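Guide Skunex - Section 4 : préparer l'exercice « ranger le pain »

Bon, la question qu'on me pose à chaque démo : est-ce qu'une machine sait débarrasser une table ? Ma réponse tient en deux mots, pas encore - en tout cas pas une table de petit déjeuner comme la vôtre. Mais un petit pain et un bol, ça se travaille !

1. Posez le tapis quadrillé bien à plat, entre les deux bras.
2. Placez le bol vers le milieu, puis le petit pain rond à côté, à portée d'une pince.
3. Lancez Skinuvow et chargez le profil 47 (le 48 serre trop fort à mon goût).
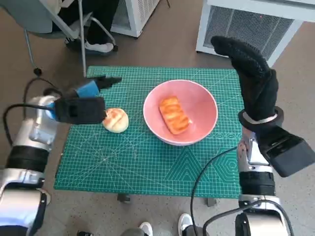
Fig. 4-1. Tapis, bol et petit pain rond, bras gauche en approche.

Attention : gardez les mains hors du tapis dès que les bras sont sous tension. Oui, même pour redresser un pain.

4. Ouvrez le flux de la caméra de poignet dans Skinuvow. Si l'atelier apparaît de travers, ne démontez rien, l'image suit l'inclinaison du poignet.

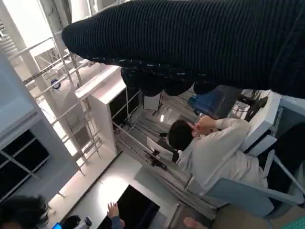
Vue inclinée de la caméra de poignet, atelier Akande

5. Passez en mode lent et faites descendre la pince vers le pain. Un doigt touche souvent avant l'autre, et c'est là que tout se joue : nous, on corrige sans y penser, le bras, lui, a vite fait de pousser le pain plus loin. 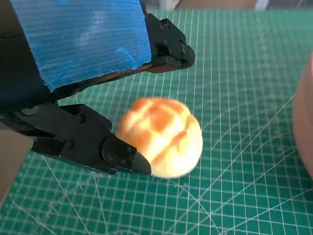

Si ça glisse, réduisez la vitesse, recentrez et recommencez (chez moi, il a fallu 2 000 essais avant d'oser parler de progrès, et Ekell en conseille 3 000).

Remarque : changez de pain de temps en temps. Un réglage qui marche sur une forme ronde peut rater complètement une tranche.

6. Enregistrez la session, puis coupez l'alimentation des bras avant de débarrasser le tapis. À la main, pour l'instant.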